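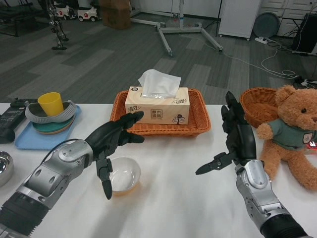

I caught up with Hae-won Wang in November, over a flask of barley tea she had carried up two flights of stairs. She writes a small newsletter called Muvard, all to do with tables and what people leave on them, and it has 961 readers now (she was on 170 when we first met, so I was rather chuffed for her!).

I wanted to know why baskets come up in nearly every issue.

"Because a basket forgives you," she said. "You put the tissues in a basket and suddenly they live there. Without it they're just a box somebody forgot to put away."

She likes a rectangular one for the middle of the table, in that warm orange wicker, with the tissue box sitting inside and one tissue pulled up ready. I asked whether the box ought to match. She pulled a face at me.

"Why would it? I like a cream box with some writing on it. Calligraphy, if you can find it. You want something to read while you're blowing your nose."

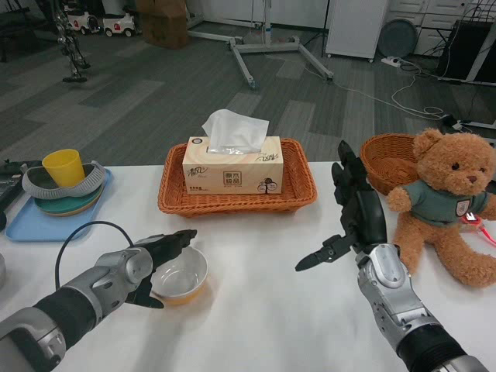 We got on to trays after that, and she was off -- I hardly had to ask anything. A light blue plastic tray is her favourite for plates, teal ones especially, stacked up on the left where she can reach them. A yellow cup goes on top of the lot, standing in a grey dish. I said that sounded a bit wobbly.

"It's fine if you don't slam the door," she said. "My friend Ah-rin Shim slams doors, so she gets the cup on the table."

And the teddy bear? Hae-won puts one on the right-hand side, in a green shirt with a little badge, next to the round basket. She thinks a table with only useful things on it looks like a canteen. I've been trying it at home with an old rabbit, and my husband now says good morning to it.

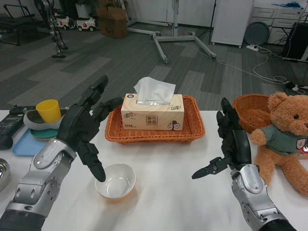
Her rule for small bowls

"Leave one out, empty," she told me. "Keys, a satsuma, whatever you've got in your hand when you come in. If it's already full you'll use the floor."

She was pouring the last of the tea by then, and wanted to know what was on my own table. I told her about the post.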